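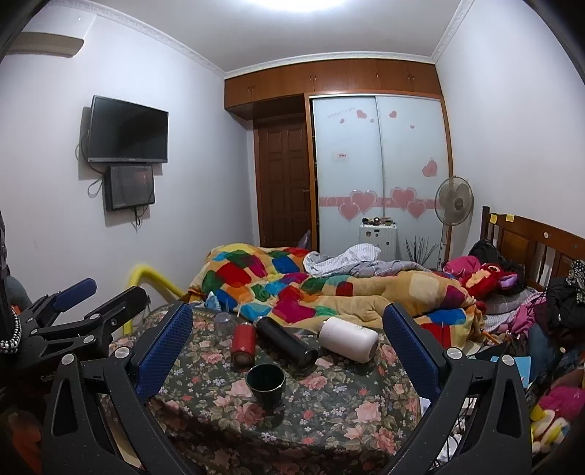 82 takes as of this morning, and I'm having so much fun with this! My goal for September is 1000, all of them tabletop stuff, all done at home with a pair of handheld grippers (one in each hand, and yes, my forearms are sore). Khôi Tạ is training the model on his end and I'm the one making examples for it to learn from. We call the project Trikov.

The current batch is bottles and cups. Pick one up, stand it somewhere else, let go gently, done. Then I mess up the table and go again. I thought I'd be bored by take 20, but you start noticing how you do things! I always came at a bottle lying on its side from the same direction, so every take looked alike, and Khôi asked me to mix it up. Now I switch which hand goes first and try to start from a new spot every time.

Things I've changed since my last post:

- takes are shorter, one object per take
- fumbles stay in if I recover, since he wants those too
- 6 takes, then a stretch

We'll do a first training run at 500 and I can't wait to see what it picks up. Lụa Huỳnh is lending me some oddly shaped mugs for the next batch, handles and all. Back to it after lunch!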